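Two Arms, One Floppy Tube: Nendar's Gripper Trials Reach the Hard Part

Posted September 19, 2019 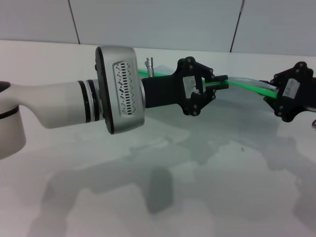 The green tube held between the two grippers at the Nendar bench.

I've been bugging the folks at Nendar to let me watch a gripper trial for most of the year, and this week they finally gave in (thank you, Sointu!). I figured I'd stay for an hour. I left when they turned the lights off.

The job they're working on sounds like nothing. Two arms take hold of a length of flexible tube, keep it up off the table, and pass it along without pinching it shut or letting it sag. You or I would do it while talking on the phone. For a pair of robots it's a real headache, because soft things don't stay where you left them. A metal block sits in the jaws the same way every time, but a tube rolls and bows and slides, and then the next move starts from the wrong spot.

Sointu Rissanen runs the bench, and she's comparing two sets of fingertips, the Bakalis and the Stenus. The Bakalis tips are the firmer ones. The Stenus tips have more give, and the team went in expecting them to win easily. So far it's a lot closer than that! Since June they've logged 2,377 handoffs on straight pulls, and the two sets are so near each other that Sointu wouldn't let me print a winner.

Where they split is on the slanted holds, with one end of the tube lower than the other. They've done 444 of those, and the Stenus tips dropped the tube 6 times. The Bakalis tips dropped it 29 times over the same number of tries. That sounds like case closed, except that the softer tips are slower to let go. Rigoberto Galindo, who writes the motion code, told me the tube likes to hang on for a moment after the jaws open, and then the second arm ends up tugging against the first.

"I can fix slow," he said. "I have a harder time fixing dropped."

The other thing on the list is the controller. Right now both arms run on Ania, Nendar's own software, and each one waits for the other to report back before it moves. Ming-te Lau wants to try having them move together, with the grip force adjusted on the way. He has a version of it going on his laptop, and he was pretty cagey when I asked to see it - I got a look at one graph and then the lid came down.

They'll start the next round with thinner tube, same fingertips, and the new controller if Ming-te says it's ready. I've asked to come back for that one, and I'm bringing my own lunch this time, as the vending machine ate my two dollars.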